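The two fingers of Unit 13

At Pranbridge the morning starts with a screwdriver. Before anybody collects a single grasp, Aušra Avotiņš puts the hand-held gripper on the bench and goes along the rows of small screws in its black housings. If one turns too easily, she takes it out, cleans the thread and puts it back with a drop of locker.

"People look at the software first," she says. "I look at the screws first."

The unit has made 2,319 grasps after its last full service in June. It closes two flat black fingers, and each side carries a square marker which the camera reads to know how wide the hand is open. When a marker gets dirty, the width becomes wrong by a little, and a little is enough to spoil a whole afternoon of recordings. So the markers are wiped at eight, and again after lunch.

Then comes the bottle check. It is an old habit from Rasmus Toom, who built the first housings at Plovard and does not trust a test with a wooden block. A clear plastic bottle with some liquid in it gives way under the pads, and it shows quickly if one finger presses more than the other. 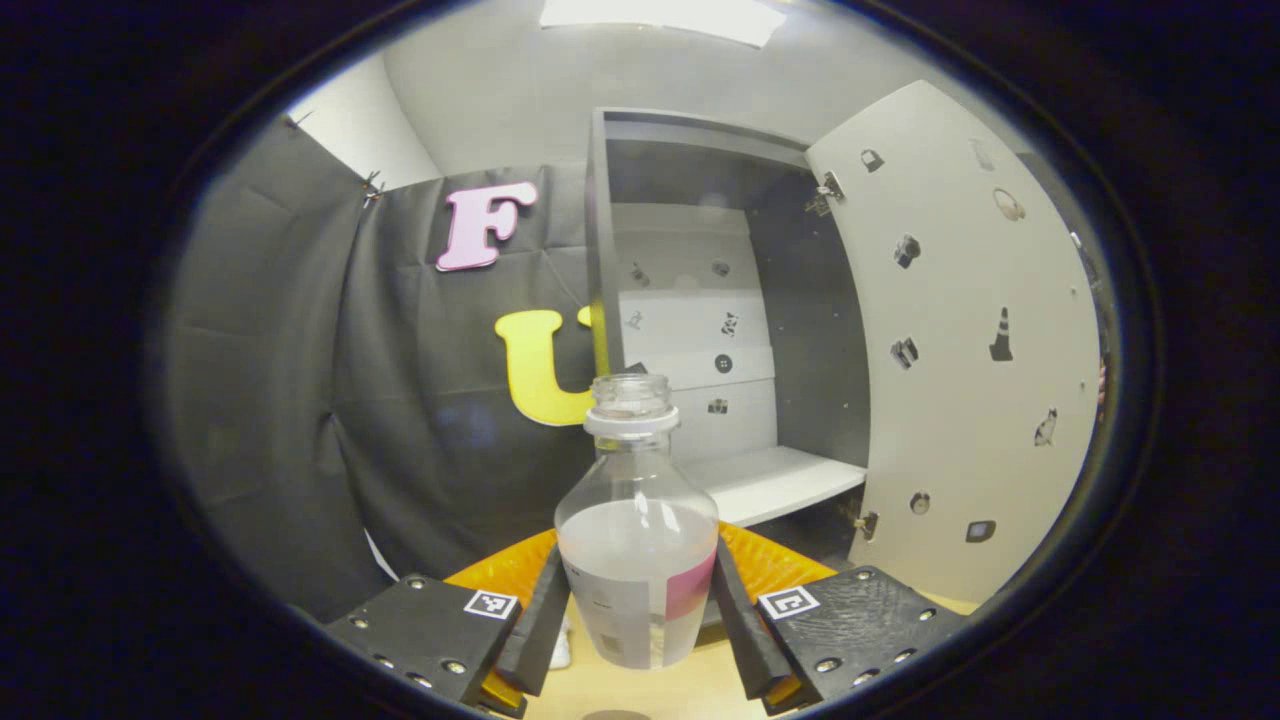
How often do the finger pads need to be changed?

Every 152 hours of use, or earlier if the surface has become shiny. Both pads are changed together, also when only one is worn.

The change itself takes Avotiņš 13 minutes. She loosens the finger, peels off the old pad and cleans the seat with alcohol. The longer part is the calibration after it – the hand must be opened and closed slowly until both markers give the same values again. Toom wanted to make this step automatic, but she still prefers to do it by hand and to write the result in the notebook next to the bench.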